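Gap between double hallway doors, is it worth fixing?

flultance

We have a pair of tall wooden doors at the end of our upstairs hallway in Cotero. They close most of the way but leave a narrow gap down the middle, and the hall gets a draft all winter. The house is 1143 square feet and the doors were put in 14 years ago. A local shop quoted me $284 to rehang both. Is there something I should try first?

Dubey_6

Check the hinges before you pay anyone. Take out one screw from each top hinge and put in a three inch screw that reaches the stud. Tighten it slowly and look at the gap every few turns. Mine was almost closed after the first door. If it is still open when both are done, put an astragal on one door. It is a strip of wood that covers the seam. Paint it before you nail it on.

hallwayguy

just use foam tape

jokley

Foam tape peels off where the doors rub. I went through two rolls. Brush weatherstrip in a metal carrier lasts longer and you can cut it with a hacksaw. Measure the gap at the top, middle and bottom first. If the numbers are different, the doors are sagging and you should do the hinge screws as described before adding any strip.

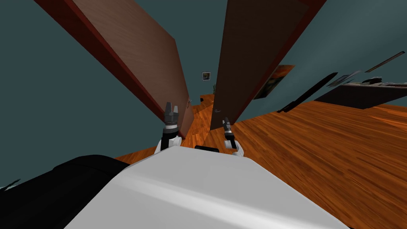
Cotero, 3 Sep 2022
Double doors, upstairs hallway type.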